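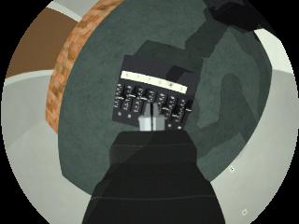

Lirham Halt Hotel

The Lirham Halt is a small hotel on the east side of Siltville, a short walk from the old rail depot. It has 48 guest rooms on four floors, and I've stayed in a fair few of them, so I may as well be the one to write this entry!

History

The building went up as a boarding house for depot workers. When the depot closed it sat shut for years, then the Proltetti company bought it, knocked a lot of the little bedrooms together and reopened it as a hotel. The older locals still call it "the Aidoo" after the grocery that used to be on the ground floor (handy to know if you ask for directions).

Rooms

Most rooms have a queen bed, a desk and a window that opens, and I do love a window that opens. Room 116 is on the ground floor in the back wing, next to the ice machine, and I'd ask for something higher up if you sleep lightly.
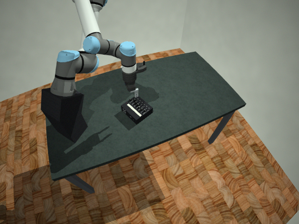

The top floor rooms are quieter but hotter, and the elevator stops at the third, so pack light if you're heading up there.

Food and parking

Breakfast runs until 10 and is included on most rates. The biscuits are great, the coffee less so. The lot behind the hotel holds 50 cars and fills early in April, when the Siltville boat fair is on. Overflow parking is on Depot Street, free after 6 in the evening.

Getting there

The number 2 bus from downtown stops across the street.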